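**Unit 4: Small waterfront parks**

Read before the site walk at Skinutstead. Bring the base map.

A waterfront park is shaped first by its edge. The Sturik promenade has a hard edge: a stone wall, a railing, and a level path 88 feet from the nearest street. The Ledusov shore is soft, with reeds and a gravel beach, and floods most years in January.

Terms for this unit:

- *Setback*: distance from the water line to the first paved surface
- *Outlook*: a place to stop that is wider than the path
- *Desire line*: a worn track where people leave the paving
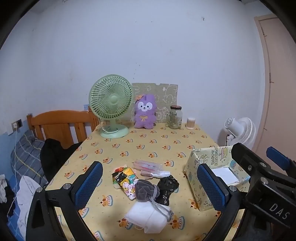 *Fig. 1. Tabletop with desk fan and plush toy.*

Seating. Count benches by the direction they face. At Sturik there are 91 seats, and about 50 of them face the water. Most of the others face the lawn, where there is shade after 2 p.m. 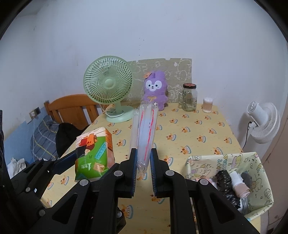 Shade should be mapped at midday and again in late afternoon. Use the Yuan sheet for this, one copy per group, and mark tree canopy separately from shade cast by buildings.

For next class: sketch one section through the Skinutstead bank, from street to water, and label the setback.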